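Neller wet palette, size M: a review after one painting season

I paint small soldiers and monsters since I was a student, and for most of that time I mixed my colors on an old ceramic tile. It works, but acrylic paint on a tile is dry in a few minutes, and if you like to blend slowly (I do) you are always mixing the same color again and never getting the same color again. So last October I bought the Neller wet palette in the medium size, and I have used it for almost everything since then. I want to write down what I think about it, because the reviews I read before buying were all written after one evening.

What is in the box

You get a flat plastic box with a lid, one sponge, 14 sheets of palette paper, an elastic band and a small leaflet. The box is dark gray and the plastic is thicker than I expected. The lid has a rubber seal in a groove. There is also a narrow tray on the left side for brushes, and it is removable, which I like very much, because I am left-handed and for me it must go to the other side. It fits both ways without force.

The leaflet is short and the English in it is worse than mine, but the drawings are clear.

Preparing it

The sponge comes pressed flat and hard like cardboard. You put it in the box, pour water over it and wait until it grows. The leaflet says two minutes. Mine needed more like ten. Then you put the paper on top and smooth the air bubbles out with a finger or with the side of a brush handle.

The amount of water is the thing I did wrong for the first weeks. If water stands over the edge of the sponge, the paint on the paper becomes thin by itself and runs together in the middle. Now I pour until the sponge is full, then tip the box over the sink and let the extra water go out. After this the paper should look shiny but no drop should move when you tilt the box.

I use boiled water which I let cool completely. The tap water in our building leaves white marks on everything, and I had the feeling that the sponge stayed fresh longer.
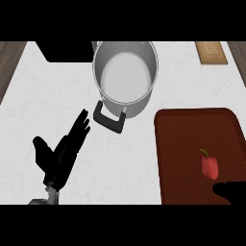
The paper

For me the paper is the best part of the product. It is smooth and it does not make fluff. With my earlier homemade palette (kitchen towel and baking paper in a food box) I always found small fibers on the faces of my models, usually after the varnish. With the Neller sheets this has not happened one time.

The paper lets enough water through for normal acrylics from the dropper bottle. Heavy paint from a tube stays a little too thick in the center of the drop, and you must help with a wet brush. Metallic paints I do not put on it at all. The flakes separate and swim into the neighbors, and then your skin color has glitter. I keep my old tile for metallics and for washes.

One sheet lasts me three or four sessions if I clean it gently under the tap and put it back. After that the dark colors stain it and I cannot judge a mix correctly any more. Replacement paper is sold in packs of 100 sheets. The pack is not cheap, but at my speed it is enough for a very long time.

How long the paint stays wet

With the lid closed and the elastic band on, my mixes were usable for five days in winter. In the hot weeks of this summer it was three days, and on the fourth the blue was still fine but the white had a skin. With the lid open on the desk, I can paint a full evening without adding water.

The biggest test was a commission for Satish Kaimal from our club, a regiment of Sarkard spearmen, all with the same faded green cloak. I mixed the green one time, in a big puddle, and painted cloaks from it for four evenings. The last cloak matches the first one. On the tile I would have mixed that green every night and Satish would have noticed, he has very good eyes for this.

Things I do not like

The seal is almost too good. Air cannot get in, and after a week the sponge starts to smell like an old cellar. You must open the box from time to time, and you should wash the sponge every two weeks with a little dish soap. Ynyr Bevan told me to put a copper coin under the sponge against mold. I tried it. I had no mold, but I also had no mold before, so I cannot say if it helps.

The elastic band lost its strength in spring and now it hangs like an old sock. I use a wide rubber band from the kitchen drawer.

The hinge is the weak point. The lid opens only to a little more than a right angle, and if you push it further, you hear a noise that you do not want to hear. It has not broken yet. I would prefer a lid that comes off completely, as on the Citel palette.

Compared with the Citel

I borrowed the Citel from Ynyr for 2 weeks. It is larger, and the loose lid is practical on a small desk. But its sponge is thinner and gets dry at the corners, and the paper curls there. Beginners who paint one model at a time will be happy with it, and it costs less. For batch painting I find the Neller clearly better.

I have not tried the Bagheri palette with the glass bottom. Some people at the club want to order it together, so maybe I can add a few lines later.

Would I buy it again

Yes, in the same size. The small one has no brush tray, and the large one does not fit in my travel case. If you paint only with metallics, contrast paints or oils, save your money, this palette gives you almost nothing. For everybody who layers and blends with normal acrylics it is a good purchase, but order a spare sponge at the same time. Mine has turned slightly purple from an army of cultists and no soap will remove it.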